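Collotine 3 Floor Tackifier
Product code 1058
Made by Orier

Collotine 3 is a water-based tackifier for loose-lay carpet and vinyl planks in offices, corridors and meeting rooms. It stops sideways movement but lets the covering be lifted by hand and put back. It is not a permanent adhesive and must not be used on stairs.
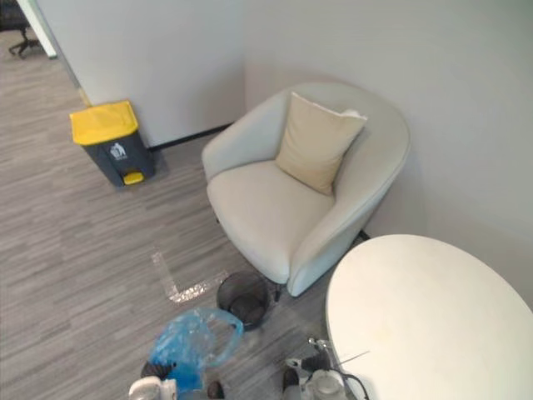
Apply by foam roller to a clean, level subfloor. Suitable bases are sealed concrete, screed and existing raised access panels. Bare chipboard needs one coat of Sesodik primer first. Leave the film until it turns clear — laying too early gives a bond that is hard to release.

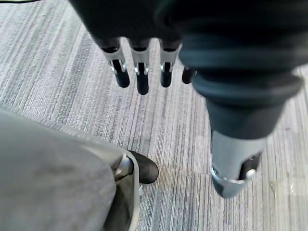 Grey striped carpet, with robotic hand.

Supplied in tubs with a resealable lid. Store upright and keep from frost. Tubs that have frozen should be thrown away, even if the contents look normal after stirring.
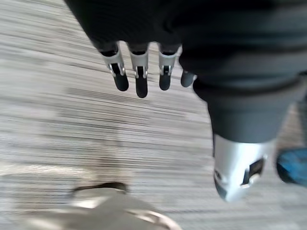 Patterned coverings should be dry-laid before any tackifier goes down. Snap a chalk line from the longest wall and check it against the door opening. With a grey striped carpet like this one, set the stripes to the chalk line and work outwards. Trim the edges last. 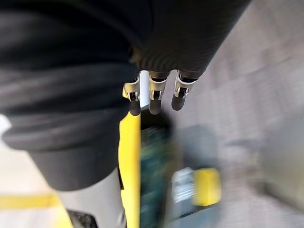 Black ribbed sleeve and fingers, yellow pole alongside.

Related items: Sesodik primer; Poirier foam roller (code 1335). Technical queries: Lorraine Inskip, flooring desk.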